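Robots on the floor at Priltent: who does what now?

Management at Priltent calls the Skarnier machines "extra hands." I spent a morning next to them and came away with a longer list of questions than I took in. Clearing tables is the job they have been given first, and it's the job our lowest-paid members do. 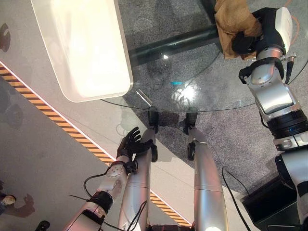 A Skarnier unit with a paper bag in its gripper, beside the glass table.

Eilidh Urquhart has cleared and reset that area for 18 years. Her new duties are watching the robot from behind the striped tape and writing down what it gets wrong. She says her feet hurt less and her day is duller. Her pay grade has stayed where it was.

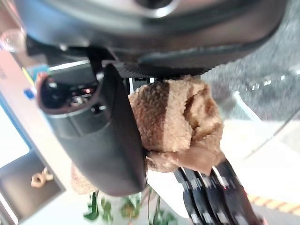

The company says 336 hours a month will be "released" by September. Released to whom? I asked twice and was told a plan is coming. Stiller heard the same promise before its shifts were trimmed, so forgive me if I want this one in writing.

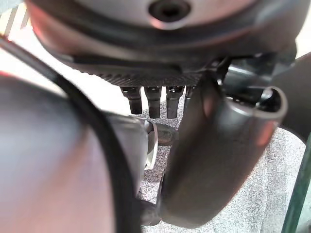 We have asked for the full trial results, including the stoppages, and for a guarantee on hours. If your shift pattern has changed, tell your rep before you sign anything.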